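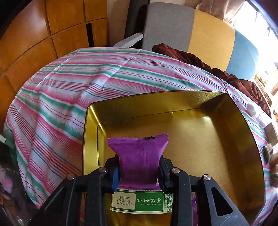
Cómo comprobar si una máquina puede recoger las cosas de tu casa (antes de creerte el vídeo)

Cada pocos meses alguien me manda un vídeo de un robot que dobla toallas y me pregunta si ya puede dejar de hacerlo. Mi respuesta sigue siendo que no. Para no contestar siempre lo mismo, dejo escrita la prueba que uso yo. Se hace en una tarde, con cosas que ya tienes en los cajones, y sirve para juzgar cualquier demostración, sea de una empresa grande o de un taller de garaje.

Qué necesitas

- Una pinza de mano de dos dedos. Si no tienes, unas pinzas de cocina con puntas de goma dan una idea bastante buena.
- Una lata o bandeja de metal con borde.
- Una tela estampada, cuanto más arrugada mejor.
- Objetos pequeños y distintos: un sobre de aperitivo, una cajita de cartón, una bola de algodón, una esponja, un rulo de pelo, algo de punto.

Nada de cubos de colores ni de mesas blancas. Los cubos de colores son lo que se usa cuando se quiere que todo salga bien.

Paso 1. Saca el sobre de la lata

Pon la cajita y el sobre juntos dentro de la lata y levanta solo el sobre. El envoltorio cede al apretarlo, y el metal brillante devuelve reflejos que a una cámara le cuestan mucho más que a ti. Fíjate en por dónde lo has agarrado. Si lo coges por el centro, las puntas quedan sueltas y pueden engancharse con lo de al lado.

Repítelo 30 veces, cambiando la posición del sobre antes de cada intento. Apunta los fallos en un papel. Cuenta también como fallo arrastrar la cajita, aunque el sobre suba.

Paso 2. Pasa a lo blando

Con las prendas pequeñas empieza lo serio. Una cosa de punto no tiene una forma, tiene la que le dejó la última mano que la soltó. Apriétala poco y se escurre; apriétala mucho y levantas medio mantel con ella.
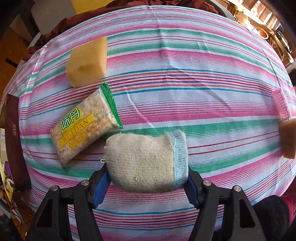

La pinza con la pieza de punto. Detrás, en el mantel de rayas, la esponja amarilla y el paquete de WEIDAN.

Hazlo primero con la pieza hecha una bola y después extendida. La segunda versión es bastante peor, y es la que casi nunca sale en los vídeos. Maribel Henao, que lleva años en una lavandería industrial, me dijo cuando le enseñé la prueba: «Si solo sabe coger el calcetín cuando ya está recogido, el trabajo lo he hecho yo».

Paso 3. Desordena de verdad

Pídele a otra persona que coloque los objetos sin que mires. Si los colocas tú, los dejarás a una distancia cómoda de la pinza sin darte cuenta. Yo se lo pedí a Eliécer Quispe y mis fallos subieron enseguida.

Paso 4. Compara con lo que te venden

Ahora vuelve al vídeo y hazle estas preguntas:

- ¿Se ve la tarea entera, sin cortes y a velocidad normal?
- ¿Quién puso los objetos donde están?
- ¿Hay alguien dirigiendo el brazo a distancia?
- ¿Dicen cuántos intentos hicieron?

En abril vi la presentación de Pukarness, una empresa que promete un ayudante doméstico. El brazo guardó 3 objetos en una cesta, todos rígidos. Pregunté por los intentos fallidos y me remitieron a una hoja técnica que hablaba de la batería. Los de Zaver, al menos, reconocen que su máquina trabaja con un catálogo de 200 artículos y que fuera de él no garantizan nada. Me parece una limitación enorme, y también la única frase útil que he leído este año en un folleto.

¿Y entonces?

Hay tareas de taller, con piezas iguales y buena luz, en las que una pinza de dos dedos rinde sin discusión. Recoger una mesa ajena es otra cosa. Que una persona pueda hacerlo manejando una pinza con la mano demuestra que los dos dedos bastan a veces; de la parte de decidir dónde apretar sigue encargándose la persona.

Si haces la prueba, mándame tus hojas de fallos. Me interesan sobre todo las del paso 2.

Giuliana Montoya

Entradas relacionadas
Aspiradoras y flecos de alfombra: un año de rescates
Qué mirar en la ficha técnica de un brazo barato
Visita al almacén de Urrego: lo que todavía se hace a mano
Doblar una sábana bajera, con o sin motor

Usamos cookies propias y de terceros para analizar las visitas. Si sigues navegando, aceptas su uso. Configurar | Aceptar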